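Kiltico Community Help > Kitchen and Baking > Bread

Sourdough starter smells of nail varnish and won't rise, should I bin it?

Asked by Inês Figueiredo in August

Hello all! I was given a bit of rye starter by a friend in Sindenholm and I've called him Brutus, because for the first week he climbed out of everything I put him in. I was so excited, I made two loaves and a batch of pancakes and told everyone at work.

Then it got hot, I went away for 6 days and left him on the worktop with a loose lid. When I got back there was grey liquid on top and a smell like nail varnish remover. I poured the liquid away and have fed him once a day since, with plain white flour and tap water. He bubbles a little but doesn't get any taller. No pink or orange bits, no fur.

Is he dead? And should I have stirred the liquid in? I've read both.

3 answers

Answer 1 (marked as helpful)

So-yul Myung

Brutus is hungry, and he's very likely fine! That sharp smell is what you get when a starter has run out of food, and in August it happens fast. The grey liquid is called hooch. Pouring it off is fine and so is stirring it in, though stirring it in makes the next loaf more sour, so that's up to you and your taste buds.

My guess is that one feed a day is too little for the weather. Take a clean jar, put in one spoonful of the old starter (really, just one) and add 200 g of flour and 200 g of water. I know that looks like a silly amount of food for a spoonful. Use half rye if you've got it, as he was raised on it and it perks them up no end. Put a rubber band round the jar at the level of the mix and leave it somewhere out of the sun.
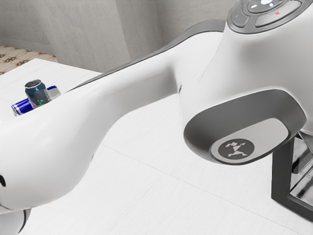
White worktop, white arm, dark grey trim.

Do the same again when it has risen and just started to sink back, whenever that is. The first round may take a whole day, the second is usually quicker. Mine (she's called Maeng) was left at the back of a cupboard for most of a winter and took 5 feeds before she doubled, and she now makes the best bread I've ever baked, so please don't give up after two!

If 200 g feels wasteful, scale it down. Equal weights of flour and water is the bit to keep. And do weigh them — a cup of rye and a cup of white flour are nowhere near the same.

The spare starter makes lovely crackers, by the way. Spread it thin on baking paper with oil, salt and rosemary and bake until it snaps.

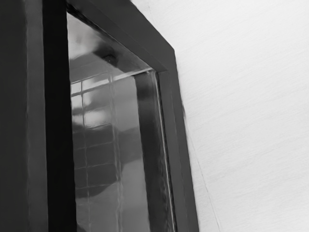
Once he's doubling every time you can move him to the fridge and feed him weekly, which will save you a lot of flour. Take him out the night before you bake and give him a feed. If pink or orange streaks or anything furry ever turn up, then it's the bin, jar contents and all, no rescuing that.

Answer 2

breadhead_lou

Could be chlorine in your tap water. Leave a jug out overnight. Or just start a new one, it's only flour.

Comment from So-yul Myung: Worth a try, although mine has had tap water all her life.

Answer 3

Inês Figueiredo (asked the question)

Update! I did the one spoonful thing with half rye. Nothing much on the first go, a bit of froth on the second, and on the fourth he was up past the rubber band by teatime and smelling of yoghurt and apples. I'm so pleased!! Crackers were eaten before they'd cooled. I only used 50 g of each in the end as I hadn't a jar big enough. Loaf going in tonight, will report back.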